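Section 4: Moving In Your Old Files

Read this section to the end before you do any of it. We know you won't, so the cautions have been placed ahead of the steps they apply to, where you will trip over them.

Nurkeo can take in files from a computer you no longer use, provided the computer still starts, or at least its drive does. What it can't do is decide which of your four folders named "New Folder" is the one you want. Set aside an evening.

4.1 Before you begin

You will need:

The old computer, or its drive
Your Nurkeo password (the current one)
A USB drive cable, if the old computer has given up
2 GB of free space on the new computer for Nurkeo's own scratch files
Something to write on

Caution: Do not wipe, sell or give away the old computer until you have finished 4.4. Fikri Hartono, who answers the help line, would like this sentence printed larger than we have room for. 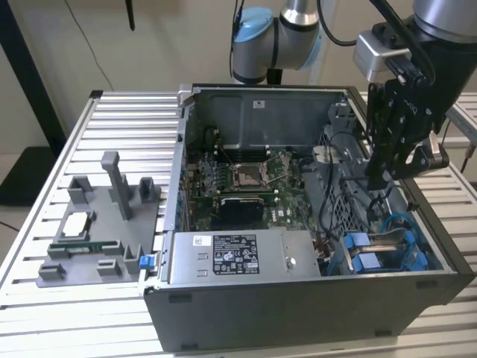
The writing paper is for folder names. Old computers tend to keep photos in one place, other photos in another place, and the only good photo of your grandmother in a folder called "printer stuff." Walk through the old drive and write down every folder you care about. If you skip this, Nurkeo will search on its own, and it will proudly bring you 724 icons from a card game.

Note: Unplug the power cord before you open any computer to get at its drive. Switching it off at the front is not the same thing.

4.2 Choosing what to bring

1. Open Nurkeo on the new computer and click Move In.

2. Give the old drive a name. "Old drive" is fine today and will be useless by your third one. Try the year, or the room it sat in.

3. Click Look Around. Nurkeo lists the folders it finds, largest first.

4. Check the box next to each folder on your written list.

5. Leave the boxes next to Windows, Program Files and anything called Temp alone. Programs don't move by copying. You will have to install them again, with the discs you definitely kept.

6. Click Next. If the button is gray, you haven't checked anything. If it's still gray, the drive has gone to sleep; unplug the cable, wait for a count of ten and plug it back in.

Caution: File names longer than 262 characters are skipped and put on a list called Too Long. You may wonder who has file names that long. People who save web pages do.
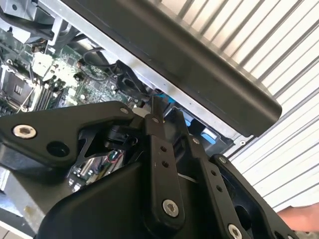 4.3 Copying

1. Plug the new computer into the wall. Laptops on battery have been known to lose interest halfway.

2. Pick a setting:

Careful: checks each file after copying it. Slow.
Quick: doesn't.

Pick Careful. Quick is there for people who have a second copy somewhere, and if you had a second copy somewhere you'd be reading a different section.

3. Click Start Moving and go do something else. The time remaining shown on the screen is a guess, and an optimistic one until the bar passes 80 percent, at which point it becomes gloomy and fairly accurate.

4. If you see "This file would not come along," choose Skip for Now. Nurkeo tries these again at the end, when it is in a better mood.

Note: A steady hum from the old drive is fine. Clicking is not. If it clicks, press Stop, unplug it and call someone who recovers drives for a living. Please don't put it in the freezer. We get a letter about the freezer every July.

4.4 Checking your work

1. Open ten files from different folders. Choose old ones, and at least one video.

2. Compare the folder list on screen with the one on paper.

3. Open the Too Long list and rename anything worth saving, then click Try Again.

4. Print or save the moving report. It's dull, but it gives the name and old location of every file, and you'll want it when somebody asks where the tax folder went.

5. Keep the old drive on a shelf for a month. Label it.

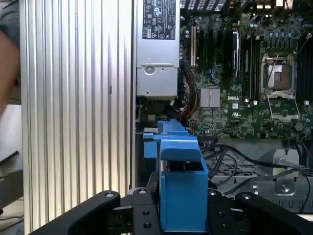

Fig. 4-3. Blue plastic part, held upright.

4.5 If something went wrong

Folders arrived empty: The old computer had a password on them. Log in on the old computer, remove it, and repeat 4.2 from step 3.

Everything arrived twice: You clicked Start Moving twice. Use Tidy Up, then Remove Twins.

Dates are all the same: Turn on Keep Old Dates under Settings and run the move again. Files already copied will be corrected in place.

For anything else, have the moving report in front of you when you call.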